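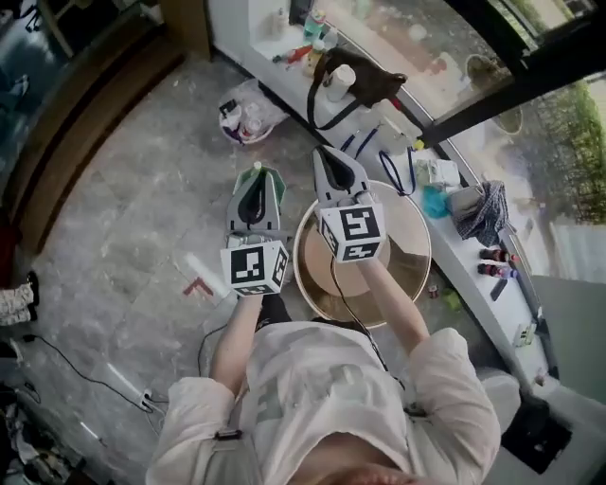

Ticket: Shared label printer drops the last line on shipping labels
Status: Closed
Opened by: Nizar Shboul, Bridville office
Assigned to: Impi Hirvonen
Opened: 2019-05-21
Printer: Ekik desktop label printer, front counter
Software: Peridell order desk

Reported problem

Labels printed from Peridell are missing the last line of the address. On most orders that is the zip code. The on-screen preview looks right. Labels printed from the Rizk inventory program on the same computer come out complete. Nizar found it when a batch of 100 labels had to be thrown out and printed again.

Log

Impi: Printed the built-in test label by holding the feed button. All lines present, edges square. The print head and roller look fine, so I'm leaving the hardware alone for now.

Impi: Checked the label size in the Windows driver. It matches the roll. Checked the size in Peridell under Setup, Output, Labels. Also matches. Restarted the print spooler and sent 10 labels. Same fault on every one.

Nizar: It does not happen on short addresses. If there is no apartment or suite line, the zip code prints.

Impi: That helps. Made two test customers, one with a four-line address and one with five. The four-line label is fine. The five-line label loses the last line every time. Changed the font from 10 point down to 8 and all five lines printed, but the text is too small for the counter staff to check.

Impi: Opened the label template in the layout editor. The address box has a fixed height and the "grow to fit" option is off. Anything past the fourth line gets cut without a warning. The preview ignores the box height, which explains why it looked right on screen. Nizar, did anyone edit this template?

Nizar: We moved the return address up to make room for the new logo. The address box may have been resized then.

Impi: Turned on "grow to fit," moved the logo to the right corner, and put the font back to its old size. Saved it as the default template. Printed both test customers and then the open orders from this morning. All lines present.

Nizar: Confirmed at the counter. The long addresses are good now.

Follow-up

The second computer at the counter keeps its own copy of the template. Copied the new one over and printed a five-line label from there, no fault.

The old template is kept in the shared folder as "label_old" until the end of June. Please don't print from it.

Closed by Impi Hirvonen.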